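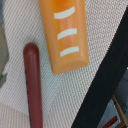
The Henemcombe bread project has reached the end of its second quarter, and we're delighted with how it is going! When Norker agreed to fund us we promised a weekly baking session in the village hall, a shared oven that people could book, and a start on growing our own wheat at the Moriarty allotments. The first two are up and running and the third is in the ground. Scoring has become the part of the evening everybody looks forward to, and we teach it with three slanting cuts across the top, much like the three cream stripes on the orange toy loaf, before people go off and try leaves, ladders and their own initials.

## Sessions

We have had 83 people through the door since January, a good few more than we planned for at this stage. Most come back. The evening group starts at 6 and tends to run on (the last trays came out well after 9 in February, and we had to apologise to the choir). We now mix the dough the night before and keep it in the hall fridge, and that has helped enormously. The flavour is better too, so we'd have wanted to do it anyway.

The family session has been a real joy. We bake rolls and soda bread because they're quick, and children take home whatever they have made, plus a bag of flour and a recipe card. Several parents have told us they've baked at home for the first time in years.

## The oven

The Skudano deck oven arrived four weeks later than promised, and the electrics in the old kitchen needed more work than the survey suggested. We covered the extra from the equipment line and still have a little left over. It holds nine large loaves at a time and keeps its heat beautifully. Bookings outside our own sessions are steady, mostly at weekends, and there's a small waiting list for the run-up to Easter.

One shelf stone cracked in its first month. The supplier replaced it free of charge, and we have changed the warming-up instructions on the wall.

## Wheat

Six plots at Moriarty were sown in October with an old long-strawed variety. Pigeons had a fair amount of the end plot and we resowed it under netting. The rest looks strong, thick and green, and we're hopeful of a July harvest. We still need to find somewhere dry to thresh it.

## Spending and next steps

We are within budget overall. Flour has cost more than forecast, hall hire rather less. We would like to move the unspent travel money across to ingredients, if Norker is happy with that, and would be grateful for a yes or no before the end of March.

Next quarter we'll add a rye evening and a beginners' sourdough course, and the mill visit is booked for May.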